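Trusia kitchen sim pack, worth the license?
Forum: Manipulation and Simulation > Products and Services

gripline_dan
Posted 2022-09-05

Has anyone here paid for the Trusia kitchen pack? It's the one with the cabinet and drawer tasks, sold as a download for one seat. The price on their page is 400 dollars with a year of updates. I have a small arm with a parallel gripper and I want to train pick and place from cabinets before I risk real dishes. I'm using the free Briseo scenes now and the cabinets in those are plain boxes with no grain or texture at all.

mchettiar
Bought it in January. Short version: the assets are good, the task scripts are average, and the docs are thin. You get 65 household objects and 15 cabinet layouts. The wrist camera view is set up out of the box, so you can start collecting runs the same day. I had to redo the gripper config because mine opens wider than the default.
Manikandan Chettiar

oxbow_22
I'd disagree on the assets. The textures are fine. The contact settings on thin objects are not. I had spoons pass through a shelf on the default time step. I asked for a refund and got half.

mchettiar
What time step were you on? I cut mine down to a fifth of the default and the spoons stayed put. Runs slower, but it runs.

oxbow_22
Default. For 400 dollars I expect the default to work.

mchettiar
Fair. Here's one from the cabinet set with the measuring cup, gripper fingers at the bottom. Wood grain on the back wall is what you get without changing any render settings.

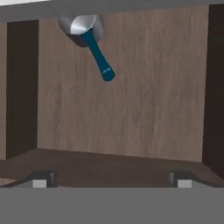

gripline_dan
Does the license let you use the renders to train a model you sell?

mchettiar
Commercial training is covered under the single seat license, but you can't pass the object files on to a customer. Section 5 of the agreement has the wording. Read it before you pay, it's short.

tallow
That matches what their sales person told me by email. We went with Queiroz instead. Fewer objects, but the joints on the doors have real friction values and you can edit them in a text file. In Trusia the doors swing too easy. A policy that learned on those doors could not open the ones in our test kitchen.

oxbow_22
Same complaint here about the doors. I left that out because I was already mad about the spoons.

mchettiar
You can change door friction in Trusia too. It's in the layout file, under the hinge block. The docs don't mention it. I found it by searching the folder.

tallow
Then that's on their docs. I did look.

gripline_dan
How is support? I'm one person and I can't spend a week on a config file.

mchettiar
Two days for a reply, both times. The first answer was useful. The second was a link to a page I had already read.

oxbow_22
Five days for me, and that was about the refund.

pell_r
If you only need cabinets, look at Botuvlow too. They rent by the month, so you can try it and quit. The catch is that everything runs on their server and you can't get the scene files out. For a single project that may be okay.

gripline_dan
I need the files local, so Botuvlow is out. I'm going to ask Trusia for a trial of one layout and test the time step and the hinge setting first. If the doors are still bad I'll look at Queiroz. Will post numbers when I have them.

tallow
Ask them for the layout with the double doors. That was the worst one for us.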